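Kellen Community Help
Housing and Household > Furnished Apartments > Pests and Cleaning

Clothes moths in a furnished apartment: what must be treated, and by whom?

Heather Rankin

I am writing as the tenant of a one-bedroom furnished apartment in the Sindden building. In August I found small tan moths in the bedroom closet, and on checking further I found larvae along the edge of the carpet behind the dresser. I reported this to the building office in writing the same day. The office replied that a contractor would treat the closet and the carpet, and that I would be responsible for "all personal textiles" before the visit.

The difficulty is that the notice does not define personal textiles. The apartment came with curtains, a wool rug, two upholstered chairs and a mattress, all of which appear on the inventory I signed. The bedding and the clothing are mine.

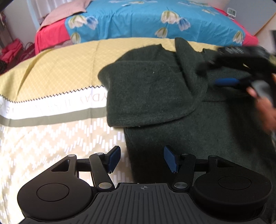 I would be grateful for advice on three points. First, does bedding made of cotton or a cotton blend need to be treated, or is it enough to treat wool, silk and similar fibers? Second, is the rug my responsibility, given that it is on the inventory? Third, the office has given me 30 days to complete my part. Is it sensible to wait for the contractor before I begin, or should I start at once?

I have no dryer in the apartment. There is a shared laundry room on the ground floor, open until 9 in the evening, and the dryers there have only "low" and "high" settings with no temperature shown. I have a small freezer compartment above the refrigerator, which will hold one or two garments at a time.

Revetell Tenant Services

Thank you for your inquiry. The following is general guidance and does not replace the terms of your lease, which you should read alongside it.

In most furnished leases, items listed on the signed inventory belong to the landlord, and the cost of treating them for pests falls to the landlord unless the tenant caused the problem through neglect. The wool rug, the chairs, the mattress and the curtains would ordinarily fall in this group. Items you brought into the apartment are yours to treat. We recommend that you write to the building office, attach a copy of the inventory, and ask for written confirmation that the contractor will treat the rug and chairs. Keep the reply. If the office states that the rug is excluded, ask which clause of the lease it is relying on.

Our office handled more than 120 pest inquiries last year, and the most common source of dispute was the absence of a dated record. Please photograph any damage to inventory items before the contractor arrives, including the underside of the rug and the seams of the chairs. Do not dispose of a damaged inventory item, even if it appears beyond repair, until the landlord has agreed in writing.

As to the deadline, a period of 30 days is generous, but it runs from the date of the notice and not from the contractor's visit. Request the date of the visit now. If the visit falls late in the period, request an extension before the deadline passes.

Questions concerning the treatment of particular fabrics are outside our field, and we defer to others on this page.
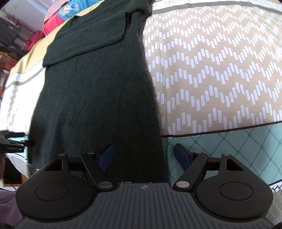 Sârbu Textile Care

We can address the first and third points.

Clothes moth larvae feed on animal fibers: wool, cashmere, mohair, alpaca, silk, fur, feathers and felt. They do not live on clean cotton, linen or polyester. They will, however, damage blends that contain wool, and they may chew cotton that carries sweat, skin oils or food stains. Cotton bedding should therefore be washed and dried in the usual way. It does not require special treatment, provided that it is then kept away from the closet until the contractor has finished.

If the fiber content of a garment is unknown and the care label is missing, treat the garment as wool.

Heat is effective when it reaches the whole thickness of the item. A temperature of 120 degrees Fahrenheit held for 30 minutes will kill eggs and larvae. Since the dryers in your building do not show a temperature, you may wish to place an inexpensive oven-safe or laundry-safe thermometer among some old towels during a trial load. Please bear in mind that tumble drying can shrink or felt wool, and many wool garments should not go through a dryer at all. Check the label first.

Freezing is the safer choice for knits. Seal each garment in a plastic bag, press out as much air as you can, and keep it at 0 degrees Fahrenheit for at least one week. A compartment above a refrigerator may not hold that temperature, particularly if it shares a door with the refrigerator. Place a freezer thermometer inside and check it morning and evening for a day or two before relying on it. Leave the bag sealed until it has returned to room temperature, so that moisture collects on the outside of the plastic and not on the yarn.

Dry cleaning also kills all stages. Tell the cleaner in advance that moths are the reason.

Brush every woolen item outdoors before treatment, paying attention to collars, cuffs, pocket seams and the area beneath buttons. Pilling on its own is wear from rubbing and is not evidence of moths. Small irregular holes, thinned patches, silky tubes or sand-like droppings are.

We advise starting at once. Garments that have been treated should go directly into sealed bags or lidded plastic boxes and should not return to the closet until the contractor has confirmed that the work is complete. Cedar blocks and lavender bags may be pleasant to have, but they should not be relied on to stop an active infestation.

mkt_apt82

Had the same thing in my building. Vacuum the carpet edge every couple of days and take the bag straight out to the trash, that made the most difference for us. Also look under the radiator cover and check any felt pads on the furniture legs. The sticky pheromone traps are fine for seeing if you still have adults flying but they only catch males.

Heather Rankin

My thanks to all who replied. The office has now confirmed by email that the rug and both chairs will be treated by the contractor at no charge to me. The freezer compartment did not reach the required temperature, and I have arranged to use a neighbor's chest freezer for the knitwear. I will post again once I have the date of the visit.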